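What the grippers changed at our laundry

I've worked in garment care at Dakcombe for a long time, and for most of that time the job was hands, a table and a steamer. Last year the company started planning to automate part of the folding.

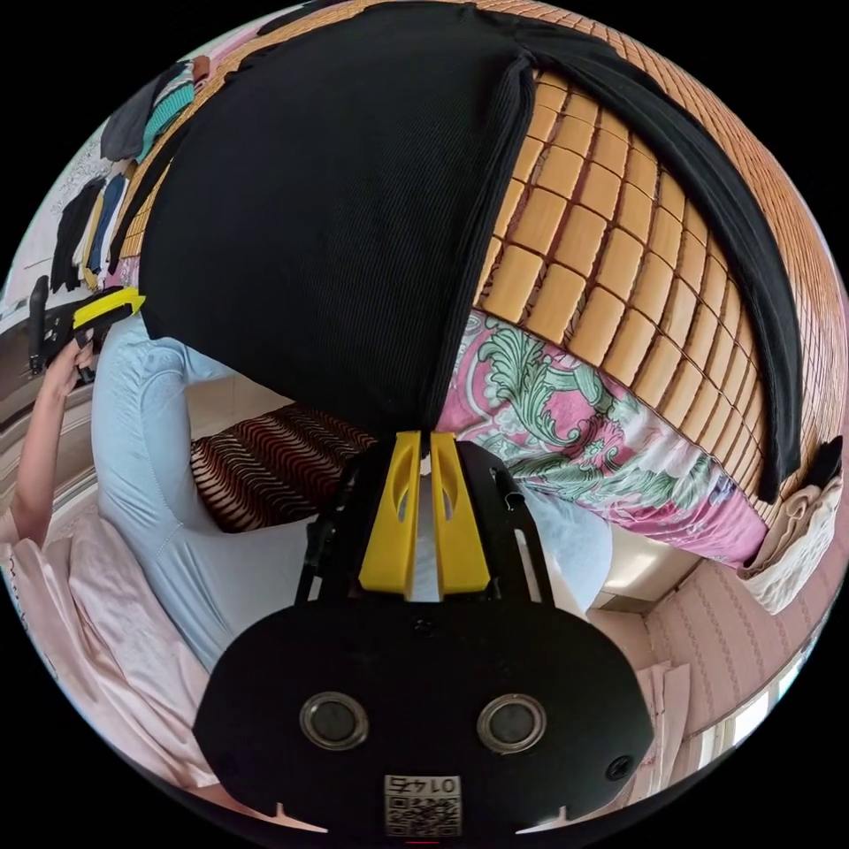 The first we heard of it was a notice by the time clock. It said Dakcombe had signed with a firm called Nustel to bring in folding arms on the flatwork and knits line, and that some of us would be asked to record folding work for training. It didn't say which of us or how long it would go on. People read it on break and mostly talked about hours.

I signed up for the recording because it paid the same rate and you could sit down. You hold a gripper in each hand and do the job with those. No fingers on the cloth at all. Each gripper has two yellow fingers that close when you squeeze, and a pair of lenses facing out over them. You pick up a sleeve, lay it over, pick up a hem, bring it up, and so on until it's folded, then you shake it out and start again. Some of us recorded on site and some at home. They wanted different rooms, different surfaces, different light. A bed is harder than a table, and a patterned sheet under the work is fine by them.

Ribbed knits are the worst. With your hands you feel the rib stretch and ease off before it goes out of shape. With the grippers you only have what you see, so you learn to take a small pinch right at the edge and lift slow. A woven shirt forgives you more. My wrists were sore the first couple of weeks and then they weren't.

I did 95 sessions in all. A good session was one where you didn't drop anything and didn't rush. The people at Nustel would send back a short note if something was wrong, usually that one hand had blocked the view of the other. They were polite about it. I would have liked to know more about what happened to the recordings once they left us, and I asked twice. The second time I got a two-page sheet that answered most of it.

The arms came in October. There are 2 of them, on the line we call Kongkaew after the old supplier whose name is still painted on the beam over it. They do towels, pillowcases and plain T-shirts. They don't do knits yet and they don't do anything with a collar. In their first full week they folded 3710 pieces, and the number went up on the board in marker. That's below what the same line used to do with people on it, but the arms also run through lunch and after we leave.

What it changed for us is mostly where we stand. There were 26 of us on folding. The company said no one would be let go over this, and so far that has held, but two people who retired were not replaced, and I count that as part of the story. Four moved to inspection. A few of us went to the other site at Dadside, where everything is still by hand, and they say they like it better. I stayed.

My day now is split. In the morning I do knits and delicates by hand, same as before. After lunch I look after the arms, which means clearing bad picks, feeding the bins and pulling out whatever has been folded wrong. It's easier on the shoulders. It's also duller, and you're alone for more of it. The folding tables used to face each other and you could talk the whole shift. The line is fenced now, and it's loud enough near the compressor that talking isn't worth the trouble.

The pay question isn't settled. Minding the arms is graded the same as folding, and several of us think it should be a step up, as you have to know the stop procedure and sign the log. We've put that in writing. Management says it will be looked at with the next schedule.

People ask me if I feel strange about having helped train them. A little, some days. When one of the arms takes a T-shirt by the shoulder seam and gives it a small tug before laying it down, I recognize that, since I do it too. Plenty of other folders do the same though, so it may not have come from me.

The next batch of recording is supposed to be all sweaters and cardigans. I've put my name down again. I've asked for mornings, when the light in my spare room is better.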